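Open day demo with the two-handed robot: what should visitors watch for?

Posted by dulari_k on 5/30/18

Hello all. Our club is going to the open day at Soriano in August, and I was asked to prepare the people a little before we go. We are 14 persons and most of them never saw a robot in work. The program says there will be a table setting demonstration, first in simulation on a big screen and after that with the real arms. I was on the same visit last year but I stood in the back and understood very little. What is good to look at, and which things can we ask the staff?

Ariel Macapagal

I helped at the simulation desk for two seasons, so I can tell you about that part. Please ask your people to look at the hands before they look at the food. A tray is a difficult object for a robot, as it is wide and flat and the fingers must find a place at the rim or in the handle slots.

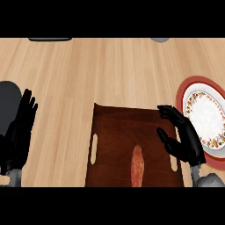

Simulated tray task, right hand at the far corner of the tray, left hand open.

When one hand is near the tray, look also what the other one is doing. Ask the operator if the left hand will have its own job in the task or if it only waits. They like this question and will usually run the task again for you. Ask also how many attempts they made in simulation before the real arms. Last time I was told 203 for one task, and the answer took 11 minutes, so do not ask it just before lunch.

sorkance77

Come early. The room is small, only the first row sees well.

Bemari

I agree with Ariel about the hands. I would add that your group should be divided, six people at the screen and the others at the real arms, then you change. In our visit we all stood together and the guide had to repeat everything. Please write to them before about the group size, they answer slowly.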